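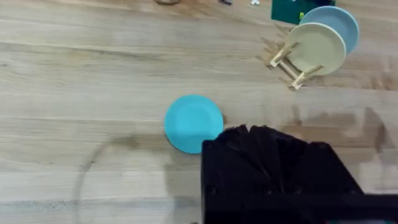

By the Custembridge Reference Desk, automation entries editor
7 December 2021

Home > Automation > Kits and benches > Cerkedell

Cerkedell is a two-arm tabletop robot kit sold by Pomthorpe, a maker of small automation equipment. It is meant for colleges, workshops and small labs that want to teach a pair of arms to handle household objects. The kit went on sale in January with a list price of $2079. A single-arm version costs $1370.

Contents

The standard kit has 2 arms with grippers, a wrist camera for each arm, one fixed camera, cables, clamps and a power supply. The table is not included. Pomthorpe recommends a heavy wooden top, and the clamps do not fit glass or very thin boards. Software is supplied as a download and runs on an ordinary desktop computer.

Dish rack exercise

The manual comes with a set of practice exercises, of which the dish rack is the best known. It calls for a small wooden rack and several plates in different colors. A plate is laid flat on the table, and the arms are to pick it up and stand it in the rack with the others. A flat plate offers little for the fingers to hold, and the gripper has to come in low at the rim.

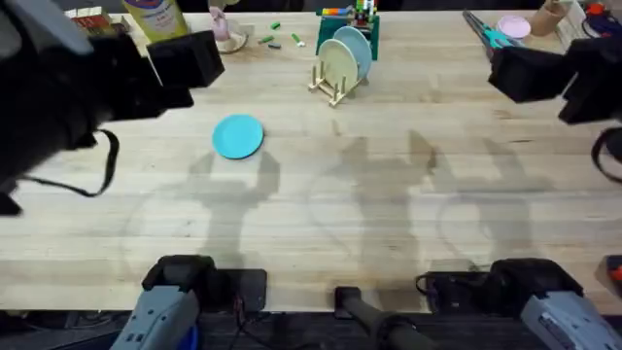 Cerkedell bench with one plate on the table and two in the rack.

The exercise can be run with a clear table or with other items left out. The manual suggests starting clear and adding items later. Toy bricks, cups and hand tools are all allowed, provided they do not block the path between the plate and the rack.

Service plan

Pomthorpe sells a support plan through its dealer Panyasiri. The plan covers gripper fingers, cables and remote help with setup, and lasts 24 months. Motors are covered by a separate warranty. Buyers outside the dealer's area send parts back to Pomthorpe directly.

Reception

Users have generally found the arms easy to mount and the instructions clear. The most common complaint concerns the cables, which hang in loops near the grippers and need to be tied back for some tasks. Camera setup has also drawn criticism. Early copies of the software lost the camera settings after a restart, a fault fixed in a later update. Some schools have asked for smaller fingers for thin dishes. Pomthorpe lists a narrow set as an optional part.

See also: Tabletop arms; Wrist cameras; Gripper fingers

Contact | Copyright Custembridge | Back to top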